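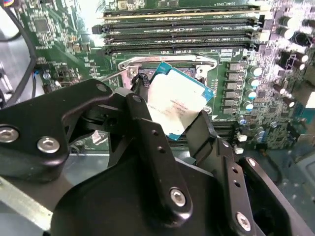 Workshop Tips: Getting Good Results from the Tedon Bench Kit

The Tedon kit is sold by Vuvbridge for small repair shops that strip and rebuild desktop computers with a robot arm. It includes a set of gripper fingers, a flat fixture tray and a library of 34 saved moves. The arm is not included. The basic kit costs $2,528, and the spare finger set is $219. We have used ours since March, and these are the habits that stuck.

Lay the tower on its side and take the panel off before you power up the arm. Push the case against a stop so it can't slide. Unplug it from the wall and hold the power button in for a few seconds.

Open the socket lever by hand. The kit has a saved move for it, but it is slow and it slips on worn levers.

Grip a processor by its edges only. Set the force low and raise it one step at a time. If the part tilts in the fingers, put it back in the tray and pick it again. Do not try to straighten it over the socket. Bent pins are the most expensive mistake you can make with this kit.

Wipe off old thermal paste before the pick. Paste on the fingers ends up on everything else. 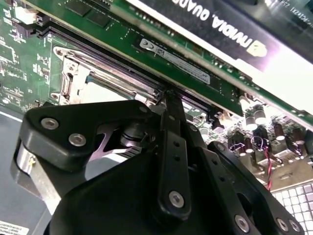 Expansion cards need more care than processors. Take out the bracket screw first and check which kind of catch the slot has. Approach at the slowest speed setting and stop the move the moment a card starts to flex.

Tie back loose wires with a twist of paper tape. The fingers have gaps that catch thin cable.

Clean the finger pads every 300 picks with alcohol and a lint-free cloth. Replace them when the edges look shiny. The Costache pads fit and last longer, but they have to be trimmed with a sharp knife.
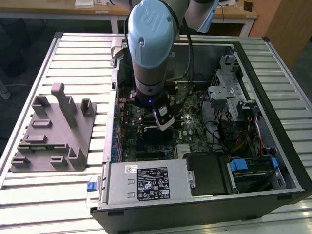
Teach each new case model from scratch, even if it looks the same as the last one. Boards from the same maker can sit a little higher or lower.

Keep the Wosura add-on for later. It logs every pick and is handy for a busy shop, but it adds a setup screen to each job. For one or two machines a day, a notebook by the bench is enough.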